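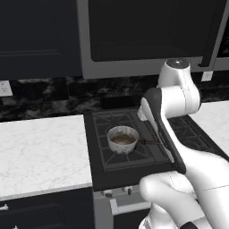 4/2/25 – teleop, pan task, Puden kitchen

Mostly a day of driving the arm by remote and learning how bad my left hand is. Writing this up while I still remember which bits hurt.

Where we are: the Puden kitchen has loaded without complaint ever since Ferdinand rebuilt the cabinet meshes, so I've stopped touching the layout and gone back to collecting demonstrations. The task is the dull one off the Sterkville list. Take the saucepan by its handle, move it from one burner position to another, let go, back off. The liquid has to stay in the pan. That's the whole thing, and I had a really optimistic number written on the whiteboard for how many I'd get through before lunch!

I got 30 done in the morning and kept fewer than I'd like. The drive itself is fine – the lag that was driving me up the wall last time has gone, and I'm fairly sure it was the logging thread hogging everything (Ferdinand thinks it was the USB hub; we have agreed to disagree until one of us can be bothered to test it). What isn't fine is me coming in on the handle. It's thin and it sticks out over the grate bars, so if I come in even a touch low the fingertips catch the cast iron and the whole arm does that little shudder. Once it's shuddered I may as well bin the episode, because the policy will happily learn the shudder. We know this from September. I don't want to go through September again.

Things that helped, in the order I found them:

- Turning the hand scaling down before the last bit of the approach. I had it on one setting for the whole reach, which is daft. Now the pedal halves it and I use the pedal every time.
- Coming in with the gripper already tilted, so I'm not trying to turn the wrist and close the distance at once.
- Putting the second view up on the other monitor, bigger. From the arm's side the gripper covers most of what I want to see once I'm over the stove.
- Tea, but not during episodes (spacebar incident, don't ask).

The liquid is still the expensive part. It's brown because whoever made the asset at Bramo made it brown, and we've all started calling it the gravy. At 2,270 particles it sloshes nicely and doesn't tank the frame rate. I tried 900 first to see if I could get things quicker, and it went lumpy and sort of climbed the wall of the pan when I stopped sharply, so back up it went. Worth a note for anyone copying my config: the particle count lives in the scene file now, NOT in the launch arguments. The launch argument is still there and still gets parsed and does nothing at all. I lost a good chunk of the morning to that.

Flame: purely for looks as far as the physics goes. Nothing heats up. The lit burner is in the task because Mishra wants the wording of the instructions to be able to say "the burner that's on", and that means the renderer has to show which one it is. I'd been a bit grumpy about it, but it does read clearly from the wide view and it gives me something to aim for.
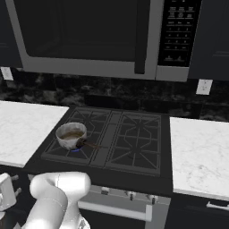 *Wide view: pan on the front-left burner, flame lit, gripper empty.*

I like this camera position a lot more than the old high one. You get the pan, the handle and the full run of the control panel bar the bit the arm covers, and there's enough worktop either side to see where you might park things later. I've saved it as the default for replays. If you hate it, tell me before I render the whole batch.

On the reset pose: I keep going back and forth. Tucking the arm down by the cabinets gives a nice clean look at the stove, but it means every episode starts with a long swing up and over, and my swings are all different. Ferdinand's are beautifully the same each time, the swine. Starting with the arm already up over the hob would cut the episodes short, only then the policy never sees the approach from low down, and that's the one the Sterkville people will want as their kitchen has less headroom. Current plan is to do a mix and label them properly. The labels are in the episode name, low or high, nothing clever.

Afternoon went better. By the end of it I was at 56 kept for the day, counting only the clean ones. My rule for clean, so it's written down somewhere:

- no finger contact with the grate
- pan set down flat, no rocking when I let go
- gravy all still in the pan when the episode ends
- gripper clear of the handle before I hit stop

That last one I broke loads in the morning. I was so pleased to have put the thing down that I'd hit stop with the fingers still half round the handle, and then on replay the next start pose looked as if the pan ought to come along too. All of those have gone in the reject folder. I've kept them as we may want examples of bad endings for the success checker, which at the moment thinks pretty much anything is a success.

Had a quick go at replaying one of the kept ones with the pan nudged along a bit from where it was recorded. As expected the arm goes exactly where it went before and closes on air. No surprise there, but it's a handy thing to show visitors who think a recording is the same as a skill.

To do:

- ask Ferdinand to do a set with his steady hands, same rules, same pedal
- take the dead launch argument out (or at least make it shout)
- handle friction feels too grippy, compare with the Bramo defaults
- success checker needs to look at gripper-to-handle distance
- raise the chair. My shoulder is killing me.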